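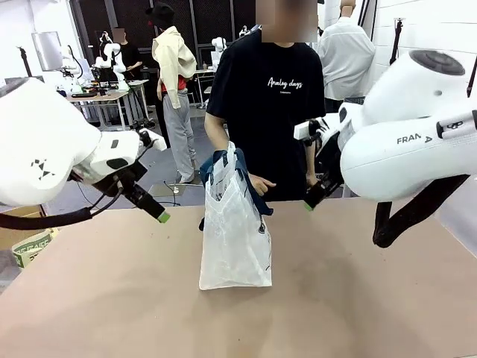
Search this site Search

News > Local > Libraries and Learning

Sedham's repair library opens its doors on Saturday, and the shelves are already full

31 Aug 2023

If you have ever needed a tile cutter for one afternoon, this is your week! The Sedham repair library opens this Saturday at 10 a.m. in the old seed shop on Vundthorpe Road, with 262 tools and household items ready to borrow. There are sanders, sewing machines, a carpet cleaner, two pressure washers, a cider press and a very handsome set of wallpapering tables that came from a decorator in Vundthorpe who was retiring.

The idea goes back to April, when a note went up on the board at the town library asking if anyone had a ladder to lend. It drew so many replies, most of them offering something other than a ladder, that a public meeting was called the following week. Over 50 people turned up on a wet evening and stayed until the lights had to go off. By the end of it there was a name, a bank account in the works and a promise of the seed shop at a low rent for the first two years.

Joining costs $18 a year for a household. Most items go out free for a week after that, and the bigger ones (the cider press, the carpet cleaner, the floor sander) carry a small fee that pays for blades, belts and cleaning fluid. You will need proof of address and a phone number. Under-16s can join on a parent's card but can't take out anything with a plug.

There is a repair bench too, and it may be the best part. On Saturdays you can bring in a lamp, a toaster, a torn jacket or a bike with a slipping chain and sit down with someone who knows how to fix it. You do the work and they show you how. At the three trial sessions this summer, 93 things came through the door, and a good many of them went home again in working order. A mantel clock from the 1950s got a round of applause when it started up, and so did a hand mixer with a new cord.

The bench will also take fountain pens on the first Saturday of each month, thanks to Bíró, the stationery shop on Mill Street, which is lending its nib tools and a good lamp. Bring the ink cartridge out of the pen first, please. The tablecloths are new.

Booking is through Prisurora, the same online system the town library uses, so if you have a library login you already have what you need. Search by item, pick your dates and collect at the counter. Phone bookings will be taken during opening hours for anyone who would prefer that, and there's a printed list by the door, updated weekly.

Still wanted: a long ladder (yes, still), garden shears, jam pans, a working overlocker and any storage bins with lids. Items should be clean and complete. Old electric blankets and gas heaters can't be accepted.

Opening hours are Saturdays 10 to 4 and Wednesday evenings 5 to 7:30. Parking behind the building is tight, so use the lot by the swimming pool if you're coming for something large. The first morning will have coffee, plum cake and a chance to try out the cider press with windfall apples, so bring a bag of your own and a clean bottle to take the juice home in.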